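Büroorganisation I -- Skript zur Übung
Einheit 4: Ordnung am Arbeitsplatz, Ablage und Kleinteile

Vorausgesetzt wird das Kapitel über Aufbewahrungsfristen. In der heutigen Übung geht es um den Schreibtisch selbst, also um alles, was noch nicht in die Registratur gehört.

Unterschieden werden drei Bereiche. Der Griffbereich enthält nur, was täglich gebraucht wird. Der Ablagebereich liegt am hinteren Rand der Tischplatte. Alles Übrige kommt in den Schrank oder in die Altablage.

Stehsammler und Fächerablagen nehmen laufende Vorgänge auf. Jedes Fach bekommt genau eine Bedeutung, z. B. Eingang, in Bearbeitung, Wiedervorlage, Ausgang. Die Beschriftung steht vorn und ist im Sitzen lesbar. Ein Fach gilt als voll, wenn sich eine Mappe nicht mehr mit einer Hand herausziehen lässt.

Ablage und Box auf weißer Tischplatte 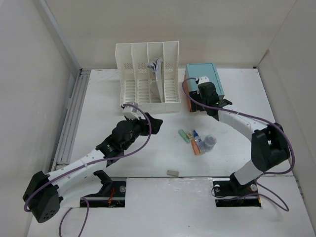
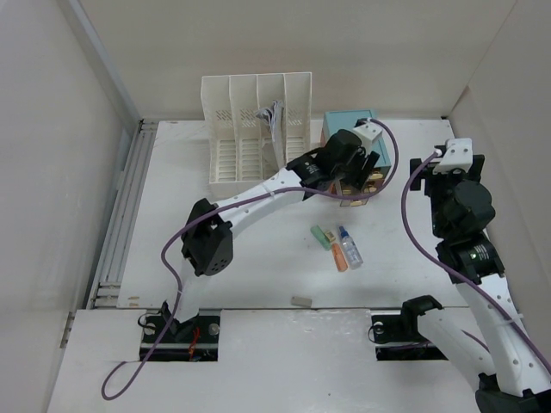 Geschlossene Boxen eignen sich für Kleinteile, die selten gebraucht werden. Sie werden auf dem Deckel und an der Stirnseite beschriftet. Für Papier sind sie ungeeignet -- Vorgänge, die in einer Box liegen, werden erfahrungsgemäß vergessen.

Reihenfolge beim Einräumen:
Tischplatte vollständig freiräumen
Gegenstände nach Häufigkeit der Nutzung sortieren
zuerst die Ablage aufstellen, dann die Boxen
Griffbereich zuletzt belegen

Aufgabe (20 Minuten, Partnerarbeit): Bearbeiten Sie den Fall Burko im Übungsheft. Verteilen Sie die 50 Belege auf vier Fächer und begründen Sie die Zuordnung schriftlich. Beleg 873 ist doppelt vorhanden, das Duplikat wird ausgesondert.

Der Fall Zanmont folgt in der nächsten Einheit. Bitte das Übungsheft und einen Bleistift mitbringen.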